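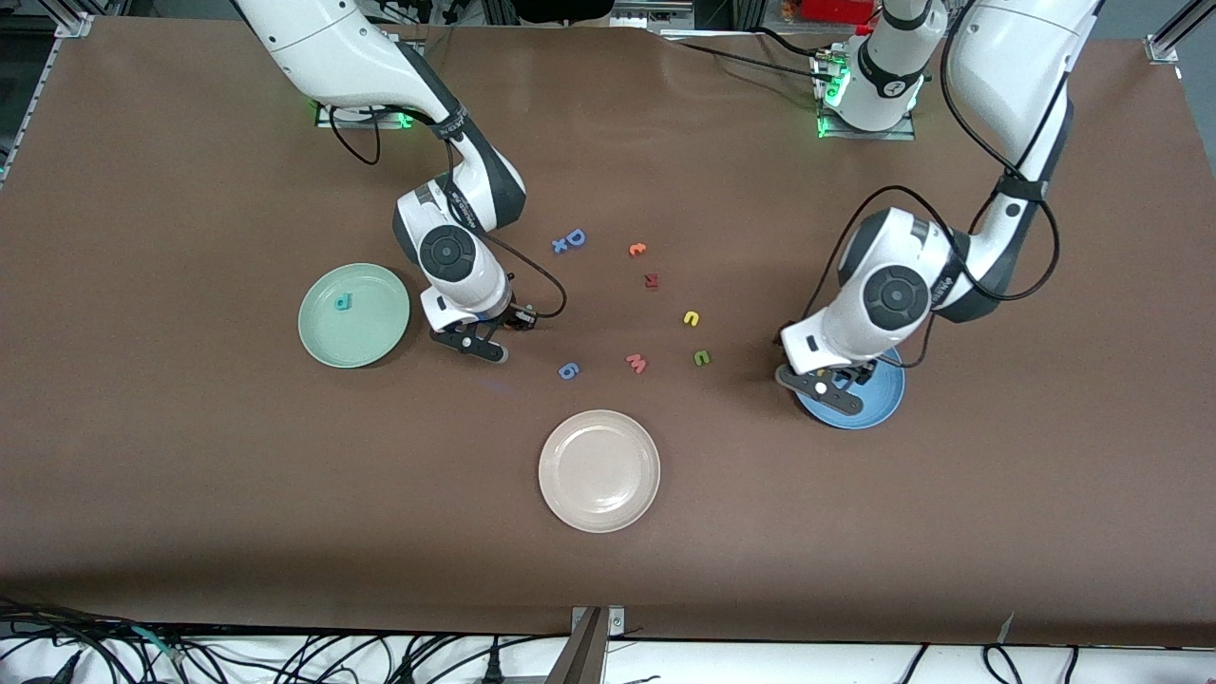 Sorting layout, paper surface, three plates. One letter on the green plate, the rest out on the paper.

Thursday, May 23, 2024
Bench notes, foam letter and number set

Setup. Tabletop covered edge to edge in the smooth brown paper from the Szabo roll, taped underneath. The old white sheet is retired. It showed every scuff and the pale foam pieces were hard to find on it. Brown is dull enough that teal reads clearly at arm's length. Remaining on the roll: enough for 8 more covers at this table size.

Plates. Round, shallow, raised rim, each a different color. Green is left of center, blue is on the right side. Positions were set by eye. Should be marked with pencil ticks on the paper next time, as the green one slides if the rim is bumped.

Pieces. Small foam characters from the Ormont tub, letters and numbers mixed. The tub label says 267 pieces. I have not checked this and do not plan to. Lowercase "d" in teal went on the green plate.

Sorting rule. Undecided. Options written on the whiteboard:
1. By plate color, nearest match.
2. Letters on one plate, numbers on another, third plate for anything ambiguous.
3. By word, one word per plate.

Option 1 has a problem with teal, which can be argued as green or blue. Option 2 is easier to check afterward but leaves the third plate nearly idle. Leaning toward 2 for the first set and 1 after that, with teal assigned to green in writing before we start. Option 3 needs duplicates of the vowels and the tub is short on "e".

Orientation. Lowercase d, p, b and q are the same outline when rotated or flipped, and the foam has no printed front. Rule for the log: record the character as it sits when read from the front edge of the table. A "d" turned half around gets logged as "p". Same for 6 and 9. Applied from today, older sheets not corrected.

Foam condition. Thin strokes curl after storage under load. Pressed a handful overnight between two Giltasetti catalogs, more than 200 pages each, and they came out acceptably flat. Anything torn goes in the envelope in drawer 3.

Cleaning. Dry cloth only on the paper. Plates washed and dried before layout, no residue.

To do
- pencil ticks for plates
- write the teal rule on the log sheet header
- second tub, same size characters, ask Makcombe for lead time
- relabel the November box, it says "numbers" and has letters in it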